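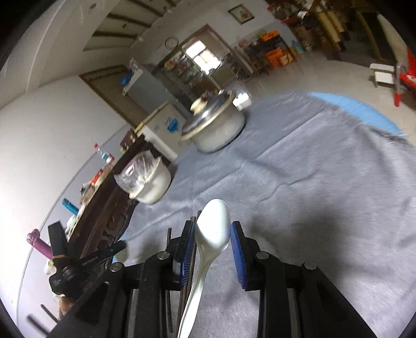 A white spoon and dark chopsticks on a grey tablecloth.

The fraud prevention lead at Flikness, a small credit union, does not believe the 80 per cent figure. Janament, which sells call-screening software, claims it stops that share of scam calls. "Eighty per cent of what?" she asks. "They count the calls they caught. I'd like to see the ones they missed."

Her branch tried it for two months. Complaints from members fell by 20, she says, but May is always quiet. "I wouldn't hang a press release on it."

Would she renew? "Ask me when they show us the raw logs." Janament says those are confidential.

2 comments | 80 shares
Contact us | Back to top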